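Speaker notes - "What the second arm costs"
Remzi Saraç, Tusaten
Spring session, Gornport. 25 minutes plus questions. Start at 10 sharp, the room is needed after us.

Slide 1. Title

Say good morning, thank Hawthorne for the invitation. Say that I am not an engineer. I am the person who signs the purchase orders, and I have signed some that I regret. The talk is for people who must write an equipment plan for a household robotics project before April and do not know which lines to put in it.

Do not tell the airport story. It takes four minutes.

Slide 2. Where our money went

Total for the first phase: 476 thousand. Let them read the number, then wait a little.

Ask the room: which part of this was the arms? People usually say three quarters. In our plan it was less than half. The rest was mounting, cables, spare fingers, computers, insurance, shipping, floor protection, furniture, and the hours of people who set the thing up again after each move. The last item had no line at all in the first version of the plan. We paid it from the travel money, and then we had no travel money.

Slide 3. Start from the task

My main advice. Write the task in one sentence before you ask for any quotation. Our sentence was: "Put a pair of shoes on a rack, or take it off, in a normal room." It looks too simple for a budget document. But from this sentence you can already read the reach, the load, the height of the lowest tier, and the kind of finger you need.

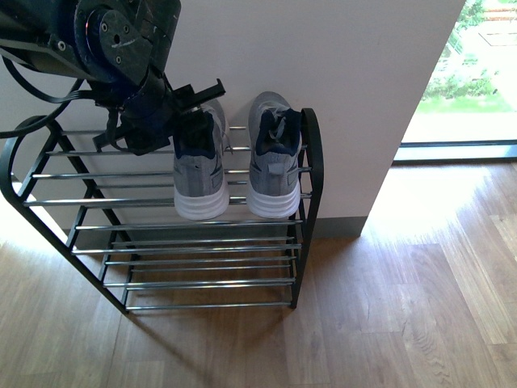
Slide 3: gripper at the top tier, a pair of gray sneakers on the rack.

Points to say while this slide is up:

- The load is small. A sneaker is light, and we paid for lifting capacity that we never used. The salesman was very kind about it.
- Clearance matters more than load. The finger must come close to the heel without pushing the shoe. Ask the supplier for the width of the gripper with everything mounted on it. The catalog width is for the bare gripper.
- Look at the cables. Cable routing was a single line in our plan, "misc. cables". Today it is a separate section with its own spare parts.
- A rack made of round bars is a hard object for planning. There is no flat shelf. If you test only on a flat table, your budget will be right for a table.

(If somebody asks about the brand of arm: say I will talk about it in the break.)

Slide 4. Lease or buy

We compared the two for the Skaris project. Leasing looked expensive until we added repairs. Buying looked cheap until we added the second year. My opinion, and it is only opinion: lease the arms in the first year, buy the fixtures and furniture, and never lease a gripper. The gripper is the part you will want to change, and the lease contract will not let you drill one hole in it.

Read the contract for these words: "original condition". Ask what it means for bolts, plates and adhesive marks. We received a bill for adhesive marks.

Slide 5. Furniture is equipment

Slow down here, this is the slide people photograph.

The furniture around the robot must be in the plan with the same care as the robot. We bought 43 household objects and pieces of furniture in the first phase. I wanted to buy each one once. This was a mistake. A product is changed by the shop during the year, the bars get a different spacing, and then your new results cannot be compared with the old ones. Buy two of each from the same delivery, and keep the second one in its box.

Plan also for the empty condition. The team needs time with nothing on the rack, to check the position and the light before the work with shoes. In the first schedule I gave zero hours for this. I thought that an empty rack is no work.
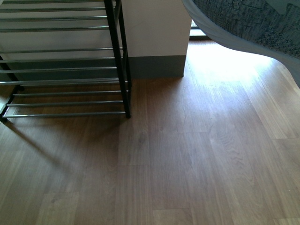
Slide 5: the same kind of check needs daylight too. All tiers empty, sun on the floor.

Hawthorne read the draft of these notes and objected to this part, saying that two of each is a luxury for a small lab, and that a careful measurement sheet for every object would do the same job for almost no money. I agree with half of it. Say this openly in the talk. A measurement sheet tells you that the new rack is different. It does not give you the old rack back. But if the choice is between a second rack and a spare finger, take the finger.

Slide 6. Light and floor

Two small lines, both forgotten by us.

Light: chrome bars shine, and a big window changes the room from hour to hour. Decide early if you want to work with the sun or to close it out. Blinds are cheap. Repeating a week of work is expensive. We chose to keep the daylight, because homes have it, but then the schedule must include morning and afternoon hours, and this means more paid hours.

Floor: if you rent a place with a wooden floor, ask for the deposit conditions in writing before the heavy boxes arrive.

Slide 7. The plan on one page

Hand out the sheet. Columns are: item, quantity, spare, who repairs it, delivery time, what we do if it is late. The last column is the one where I have most empty cells myself.

Reserve: I recommend 10 percent, kept apart, with one person who can release it the same day. Our reserve needed 2 signatures, and one of the signers was on leave in the week when the wrist joint failed.

Slide 8. Questions

Likely questions: import duty (I do not know, it depends on the country), used arms (yes, if the service history comes with them), training hours (double what the supplier tells you).

Leave the handout slide on the screen during questions. Bring the adapter for the projector, the old one is with Tusaten reception.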